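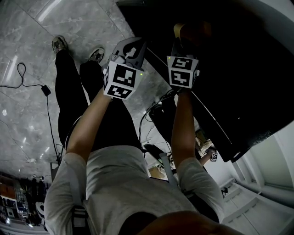

How long does a visitor need with the hand-held grippers before they can try a task?
Most people are ready after 15 minutes, including the time it takes to fit the straps.

Guide > Sesmont Demo Kit > Running an open day > 4. Visitor demonstration

4. Visitor demonstration

This section covers a demonstration in which a visitor works a pair of hand-held grippers. Set up the station as described in section 3 before the doors open. You need 2 staff for each station: a host, who talks to the visitor, and an operator, who stays at the laptop.

4.1 Before the visitor arrives

1. Turn on both grippers and wait for the green light on each marker cube.
2. Wipe the printed faces of the cubes with a dry cloth. Do not use cleaning spray.
3. Open and close each gripper fully. If the fingers stick, swap the gripper for the spare and tell Toon Aerts at the equipment desk.
4. Start a new session in Flikus and choose "Open day". The operator code is 1842.

Note: The "Open day" setting deletes recordings when the session is closed. If a visitor wants to keep a recording, use "Guest" and have them sign the form first.

4.2 Fitting the visitor

1. Ask the visitor to remove loose scarves, long necklaces and lanyards.
2. Fit the straps over the shoulders and close the buckle. The straps should be snug but allow a full breath.
3. Hand over the left gripper first, then the right.
4. Have the visitor hold both grippers out in front and turn their wrists slowly. The operator checks that both cubes are tracked.

CAUTION: Route all cables behind the visitor's feet or tape them down. Check them again after every visitor. Cables move, even on a smooth floor.

CAUTION: Keep fingers away from the gripper tips while the visitor is squeezing the handle.

4.3 Running the task

1. Show the task once yourself, at normal speed.
2. Let the visitor practice without recording.
3. When they are ready, the operator presses Record and says "go".
4. Stop after one try, or sooner if the visitor asks.
5. Play the recording back on the screen.

Note: Covering a cube with a sleeve or a hand causes most tracking failures - ask the visitor to roll up long sleeves.

If two visitors want to work side by side, give each their own station. Do not split one pair of grippers between them.

4.4 Between groups

Allow 30 minutes for each group. Charge the grippers during the lunch break, and log any fault under the station name. Questions about group bookings go to Rochelle Ormsby. Questions about the software go to Graça Neves.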